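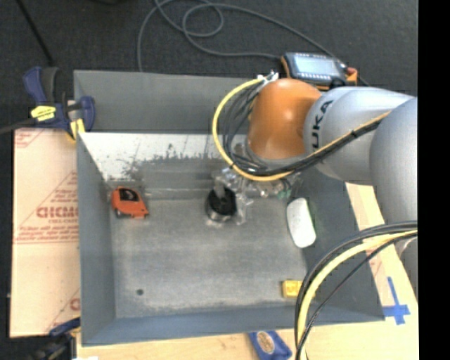

Issue 16, February 2019

# Your sourdough questions, answered

The Plillside Bread Circle gets a lot of mail after the holidays, and I love every bit of it! These are the questions that came up most since the December issue. Hanne Hirvonen

**My starter smells like nail polish remover. Is it dead?**

Almost certainly not. It's hungry. Pour most of it off, feed what's left with equal weights of flour and water, and do the same again in the evening. Mine went 11 weeks at the back of the fridge once and came back in three days (I was so happy I baked four loaves and gave them all away). Pink or orange streaks, or fuzzy mold, are another matter. Throw that one out and wash the jar.

**Do I have to name it?**

No, but why wouldn't you? Mine is Bita. The circle's rye starter is Pudico and it's a grump.

**How warm should the kitchen be?**

Mid-seventies is lovely. If your house sits at 60 degrees like mine does in winter, just give the dough longer and watch the dough instead of the clock. You want it puffy, with bubbles along the side of the bowl and a bit of a wobble when you shake it.

**Can I use all whole wheat?**

Yes! Expect a lower loaf and a much bigger flavor. Whole wheat drinks more water, so add a splash extra and let the flour and water sit for half an hour before the salt goes in. If you're new to it, start with half white.

**Why is the bottom of my loaf burnt when the top is fine?**

Slide a baking sheet onto the rack under your pot for the second half of the bake. It worked for me the first time I tried it.

**Do I need a Dutch oven?**

Any heavy pot with a lid that can take high heat will do. Check the knob, some of the plastic ones can't.

**When can I cut it?**

I know, I know. Wait an hour, or overnight for rye. The crumb is still setting and it goes gummy if you slice too soon.

**What can I do with the starter I pour off?**

Pancakes, crackers, waffles, a spoonful in banana bread. The Kruger Street bakers make a cracker with sesame and flaky salt that disappears in 5 minutes, and I'm still trying to get the recipe out of them.

**Can I get some of your starter?**

Please do! Bring a clean jar with a lid to the next meeting and we'll fill it.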